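Jolstead to collect all of Drostent's early strips in one fat hardcover

December 14, 2018

Good news if you've been paying silly money for back issues. Jolstead has confirmed it will publish the complete early run of Drostent in a single hardcover next March, including the two chapters that were never reprinted after the original magazine folded. Word came out in the publisher's spring list this morning, no fanfare, one line halfway down page three. Easy to miss. We nearly did.

For anyone who came in with the later albums: Drostent is the long, odd, mostly wordless series by Horațiu Bratu, set in a customs town on a river where the border keeps moving. It began as a back-up feature in Psarras, four or five pages an issue, black and white, lettered by hand. The color albums everybody knows came after. Those are fine books. The early stuff is stranger and, to my mind, a good deal better, and it's been out of reach for most readers for years.

There was a paperback of sorts. Bruvedberg put out a slim volume that ran to 3493 copies, printed on paper that went brown in no time, with the pages shrunk so far that the lettering in the harbor sequence can't be read without a magnifier. It also dropped the two chapters in question, "The Weighing Room" and "Cousin Ilse," with no explanation on the copyright page or anywhere else. Fans have been arguing over why ever since. Rights problem, lost originals, somebody's nerves. Bratu was asked at signings and always changed the subject.

The new edition goes back to the original art where it survives. Where it doesn't, Jolstead is shooting from clean copies of the magazine, and says the pages will be at the size they were first printed. That last part matters more than it sounds. Bratu packs his backgrounds, and half the plot of the first year is happening in shop windows and on notice boards behind the people talking.

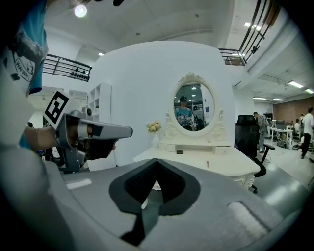
"The Weighing Room" is the one to look out for. Twelve pages, one night, an inspector going through the house of a dead opera singer and writing down everything she owned. No dialog at all until the final page. What he keeps coming back to is her bedroom, and Bratu draws the whole thing as a set of small stages, each object lit as if it's waiting for its cue. If you want a feel for the taste of the place, think of a white dressing table with an oval mirror, fancy carved frame, crest on top, the sort of piece that would look at home in a theater and a bit much anywhere else. The inspector never looks at himself in the glass. He writes down the price and moves to the next room. Then there's the last panel, which I won't spoil, but people who read it in the magazine still bring it up.

"Cousin Ilse" is lighter. A farce, more or less, about a woman who turns up claiming to be related to the entire town, and may be right. It introduces the ferryman, who goes on to be the most important character in the color albums, so leaving it out of the paperback was a real problem for new readers. He just showed up in the next chapter with everyone calling him by a nickname that hadn't been explained. I read it that way the first time and assumed I'd skipped a page.

On to the package. Hardcover, sewn binding, a ribbon. There's a new cover by Bratu, his first Drostent drawing since the series ended, showing the customs house from the river side with the flag taken down. Only a thumbnail so far and its tiny, but the line looks as steady as ever. At the back there will be 30 pages of extras: thumbnails, rejected covers, a map that contradicts itself on purpose, and the letters column from Psarras with Bratu's replies left in. He was very rude to some of those readers. One of them had complained that the river ran the wrong way in chapter six, and got an answer almost as long as the chapter.

An introduction is promised but no name is attached to it yet. Same goes for the price. Retailers we tried this morning hadn't got a figure either, and one hadn't heard of the book, so don't go calling your local store just yet.

Not everything will be in there. The Christmas one-pager, which was drawn for subscribers and has never been sold, isn't on the contents list. Neither is the abandoned crossover with the other Psarras regulars, where the customs inspector impounds a rival strip's talking horse. Only the opening was ever inked. It was pretty bad, going by the scans, though I'd still have taken it over another map.

Some grumbling already about the translation. Jolstead is keeping the existing English script for the chapters that had one and commissioning new work just for the two that didn't. That old script has its problems. It turns every official title into "officer," flattens the joke about the three different harbor masters, and gives the baker a kind of stage Cockney that he doesn't have in the original and that nothing in the art calls for. A fresh pass on the whole thing would have been the better choice. The publisher says the relettering cost alone ruled it out, and hand lettering at that density is slow work, so fair enough. The baker is only in it for a few pages anyway.

Bratu himself sent a short note with the listing. He says he's happy to see the chapters "back in the building," that he reread them for the first time in decades, and that he would draw the hands differently now. Nothing on why they were cut. Nothing on new work either, though he does mention a desk full of paper, and people are going to read plenty into that. I know I am.

Schedule as it stands: book in stores in March, advance copies to reviewers some time before that. If it does well Jolstead will look at the color albums next, in the same format, starting with the ferry trilogy. We've asked for sample pages from "The Weighing Room" and will post them if and when they arive.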